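Last updated: July

Section 4: Running the cube table on open day

I've run this table at the Flurkgate open day enough times to have strong feelings about it, so bear with me. Hrefna Brynjólfsdóttir wrote the original Pranmont sheet, and I've only made it chattier. You'll need the small cubes (red, green and yellow), black tape and the key to cupboard 500.

1. Tape a square on the white table, and a single straight line to its left. Visitors grasp "put it in the square" straight away, whatever their age!

2. Load the Yurt routine and set the speed to 10. It goes a good deal higher, but slow is much nicer to watch, and people have time to guess which cube goes next.

3. Put the cubes out and try a pick before the doors open. You want both fingers closed on the cube before it travels.
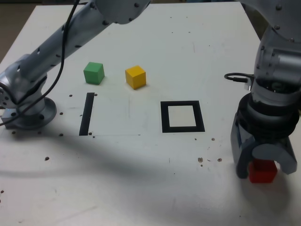
4. Check the gripper up close. Look at the inner edges of the fingers near the tips, where the wear shows, and write what you find in the Zukton log under job 2429.

CAUTION: Pause the arm before you put your face or hands anywhere near it — yes, even for a quick look.
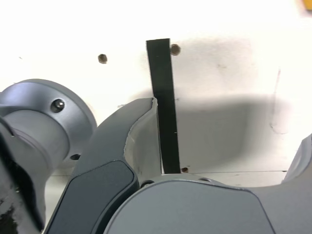

Taner Avcı likes to do this check again at lunch, and I've come round to his way of thinking. It takes a minute, and you can let the keen ones at the front watch while you do it.

5. Run the stack. I ask the crowd to call out a colour for the top, then pick the matching routine from the list (yellow on red is the favourite by miles).

Note: the stack doesn't have to sit dead centre. Anywhere inside the tape is fine by me, and somebody will always want to argue about it.

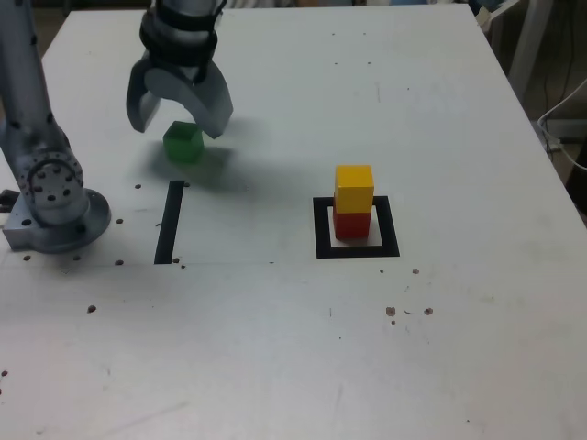 Fig. 4.3 Yellow on red inside the square, with the gripper open above the green cube.

6. To reset, pause the arm, put the cubes back by hand and press Start. If the screen shows code 1458, reload the routine and go back to step 3.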